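4.2 Stemware rack task

The Sternard two-arm kit is sold as ready to work on the day it is unpacked. Ours arrived in August and was ready 15 days later, most of them spent on cable routing, which the manual covers in a single drawing. We then gave it the chore the brochure is proudest of: handling stemmed glasses at a wire rack. The vendor's own demo uses plastic cups. We used glasses with feet in several colors, partly to help the Clusten tracker tell them apart and partly to cheer up the lab.

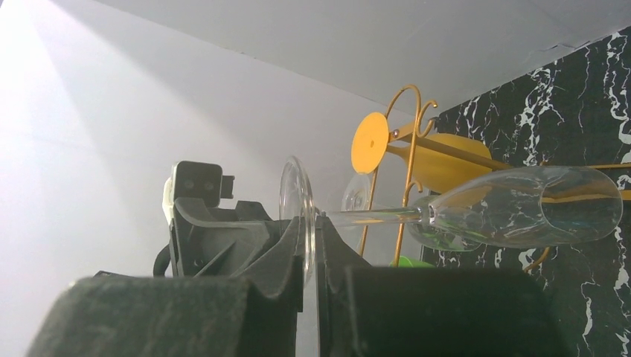 Figure 3a. Clear flute-like glass held at the stem, wrist view.

Each session ran 10 trials under the Ritell control package with factory grip settings. The stem is the natural place to grab and also the part with the least to offer a pair of blunt fingers. A glass held sideways hides a good deal of whatever is behind it -- and, being clear, bends the rest. The tracker took this personally. We raised its confidence threshold twice before it stopped reporting glasses inside other glasses.
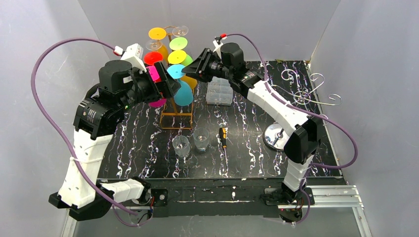

Reach was less of a problem than we feared. Both arms can get to the rack, though the planner treats the space between the grippers as a matter for negotiation, and in 7 trials the negotiation timed out. The Tamihana add-on, licensed separately, is meant to settle such disputes. It settled most of them by parking the right arm.
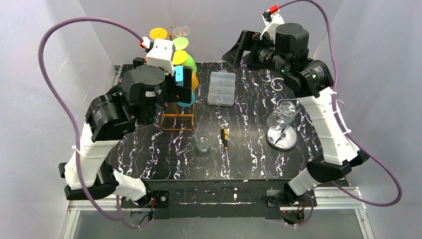

Figure 3b. Both arms at the table, side camera; two clear wine glasses at right.

We did not clear the table between sessions, on the theory that a customer wouldn't either.

3 comments | 15 shares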